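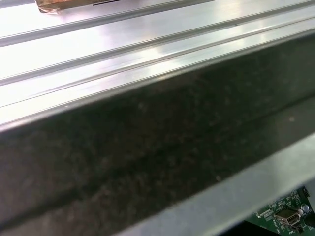 Figure 1. Brushed aluminium extrusion with three parallel grooves. The glare in the middle comes from the overhead lights.

Workshop Practice, Unit 4
Aluminium extrusion: reading the surface, cleaning and marking out

These notes go with the second bench session at Sudthorpe. Read them before you come in, and bring a soft pencil, a steel rule and a clean cotton cloth. The session lasts 58 minutes, so there is no time to go back to the stores once we have started.

1. What extrusion is

An extruded length is made by pushing a heated billet of aluminium through a shaped hole in a steel die. The profile is the same from one end to the other. Grooves, ribs and hollow parts all run lengthwise, parallel to the edges. A feature that goes across the length has been cut or drilled afterwards.

Grooves have several uses. Some take a nut or a bolt head, some take a seal or a panel, and some are shallow and only there to guide a drill or break up a wide flat face. You cannot always tell which from above. Look at the end of the length, where the full shape of the groove shows, and compare it with the profile drawing.

2. Brushed finish

A brushed finish is a set of very fine scratches all going the same way. In Figure 1 they run along the length. The brushing gives a slight sheen and hides small handling marks, provided those marks go with the grain. A scratch across the grain shows up at once and is hard to remove.

If you have to blend out a mark, use a fine abrasive pad, work in the direction of the brushing only, and keep the pad moving in long strokes. Do not go round in circles. Try it on an offcut first.

Anodised lengths are a separate matter. The anodised layer is thin, and rubbing it will take the colour off in patches. Leave these alone and tell the person running the session.

3. Looking at a bright surface

Glare is the main reason dents and scratches get missed. Where the overhead light bounces straight back, the metal looks nearly white and the brushing disappears. The edges of a groove are easier to see, as one side catches the light and the other falls into shadow.

Change the angle before you decide that a face is sound. Move your head, or turn the work if it is not clamped. A hand lamp held low at the side is better than more light from above. Check each flat strip between the grooves separately, then the front edge.

4. Cleaning

Clear the face before you measure from it. Bits of tape, foil and packing are easy to overlook on shiny metal, and a rule laid over one will sit crooked.

Brush the grooves out along their length with a nylon brush. Do not use a wire brush. Wipe the flat faces with a cloth and a little Jaltik cleaner, then wipe again with a dry part of the cloth. Tape residue may need two goes. Never scrape it with a blade.

5. Marking out

Practice piece: one length of Walport profile, as issued.

Square the end and take all measurements from it. Mark the first hole centre at 20 mm and the second 40 mm further on. Use pencil on the brushed face. A scriber line that ends up in the wrong place stays there.

Check the end with a Gisler square, holding the stock firmly against a flat outside face. Do not let it rest over a groove, where it can tip. Measure both centres again from the squared end before you reach for the punch.

Write your readings in your workbook, including any that were wrong the first time.

For next time: read the section on drilling thin walls and sketch the end profile of your length at full size, with the depth of each groove marked.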